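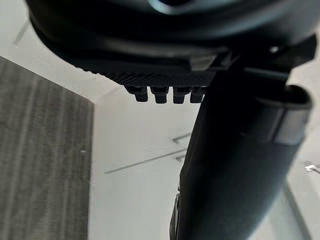 Julleo 7 moves self-masking into the perception stage

Bratu, 2020-06-05

Version 7 of the Julleo control package is now the default on the wrist-camera arms at the Bratu lab. The main change is where the robot's own body gets removed from the picture. Until now the planner discarded self-returns after the obstacle map was built, and a finger near the lens could still register as something to steer around.

The new release projects the arm model into each camera view before any map is made. Pixels that fall on the housing, the links or the fingers are dropped. Two parameters control the step: a margin in pixels and a limit on joint-state age. If the joint state is too old, the image is skipped and the skip is logged.

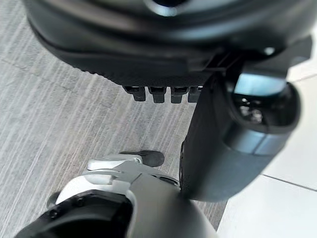

Gripper and wrist housing over the carpet and tile floor.

Mask computation now takes seven milliseconds per image on the Skosov controller, nearly half the previous figure. Most of the gain comes from caching the parts that never move relative to the lens.
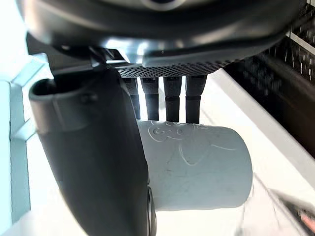

Oltham Group — Perception and Planning Software

Held objects get separate handling. Once a grasp is reported, the tracker fits a simple primitive to the pixels next to the finger mask and attaches it to the arm model for planning. Boxes and cylinders are supported; anything else falls back to a bounding volume.
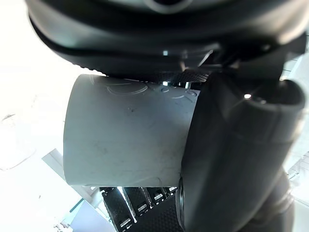 The primitive fit still depends on contrast, and exposure remains the weak point. Auto-exposure is computed over the full image, including the masked area, so a large black housing pulls the setting up. With a pale gray cylinder against the finger and a background close to white, there is little edge left for the fit on the open side. Version 7.2 will compute exposure from unmasked pixels only and is planned for later in June.

Existing configuration files load without changes. The old filter stays available behind a flag for two more releases.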